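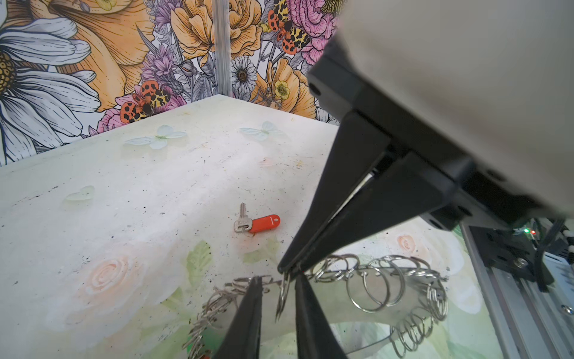 Wouldn't it be easier to start with blocks, a reader asked after our June issue, and leave the fiddly metal things until the robot has some sense? Fair question! Blocks are friendly. They have flat sides, they stay where you put them, and one block never arrives with six others hooked to it. Split key rings do that all day long.

That is exactly why the team at Cosora loves them. The project is called Vornance, and its goal is easy to say: 3000 recorded examples of two robot arms handling keys, tags and rings, done well enough that a learning system can study them and pick up the skill. When I came to see it, the count had just passed 2000.

Rings and More Rings
Inside the long, patient job of teaching two robot arms to sort out a tangle 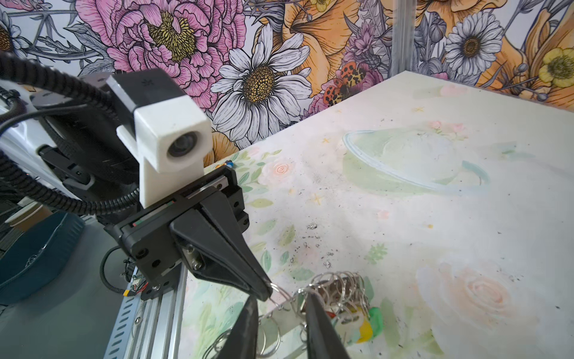

Maren Tillotson

I had pictured something more like programming, with people typing in distances and angles. There's very little of that in the room at Cosora. A person guides the two arms through a job from start to finish while the system records what the joints do and what the cameras see. Then the person does it again. And again, with the pile pushed over a bit, or with a different tag in it, or with the left arm doing the part the right arm did last time.

Each finished run is called an episode, and the whole value of the thing is in how the episodes differ. If every one began with the same ring in the same spot, the system could get very good at that spot and be lost two inches away. So before each run the pile gets shuffled by hand, and nobody is allowed to tidy it (I tried, out of habit, and was told very kindly to stop).

The grippers have two narrow fingers each, tapering down to points, and watching them close on a piece of wire is a wonderful thing. You lean in. You hold your breath a little. With a single ring, the hard part is getting hold of it at all. With a bunch of them, the hard part is everything else that wants to come along.

The views matter as much as the motion. A camera riding on a gripper gets right down among the rings, close enough to see which loop passes through which, but it can lose the bigger picture as soon as the arm turns. A camera standing back from the table sees both arms and where they are headed. Vornance saves both kinds of view for every episode, lined up in time, and the person checking the recordings can hop from one to the other.
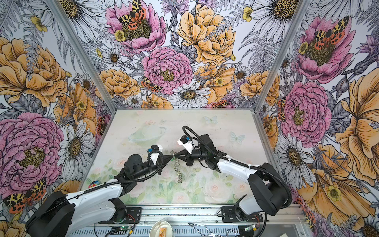
Two arms are a lot more than twice the work, according to one of the operators, because every move the first arm makes changes the job for the second. Pull a chain of rings upward on one side and the slack on the other side disappears. Let go too early and the whole thing drops back on the table. The operators talk about "giving" and "taking," the way you might if you were folding a bedsheet with someone.

A good session at Cosora runs 30 episodes, followed by a break that is taken very seriously. Tired hands make jerky motions, and jerky motions go straight into the data. After the break comes review. Some episodes are kept, some are thrown out, and some are kept with a note. That last group surprised me. A slip followed by a calm second try is worth having, since a robot working by itself is going to slip too, and it needs to have seen what comes next.

The notes are kept in a program named Oda, and it has 9 labels to choose from. There was a livelier discussion than you'd expect over the label "regrasp." Does it count if the fingers only loosen and tighten again? (Yes, as of my visit.) I could have listened to that for another hour.
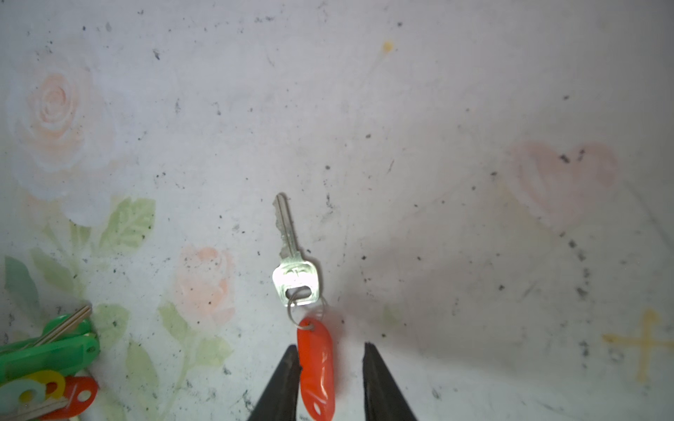 Keys bring their own set of puzzles. A ring looks much the same whichever way you turn it, but a key has a blade and a head, and which end you grab decides what you can do next. Add a tag and the weight shifts. The team makes a point of recording grips at the head, at the blade and on the tag itself, so the system won't settle on one favorite.

Will it all carry over to other objects? That's the part everyone is itching to find out. Ustidik, the group that will train the first model on the finished set, plans to try it on keys and rings first and then on things that never show up in the recordings at all: paper clips, curtain hooks, a necklace with a stubborn knot. I've already offered the necklace.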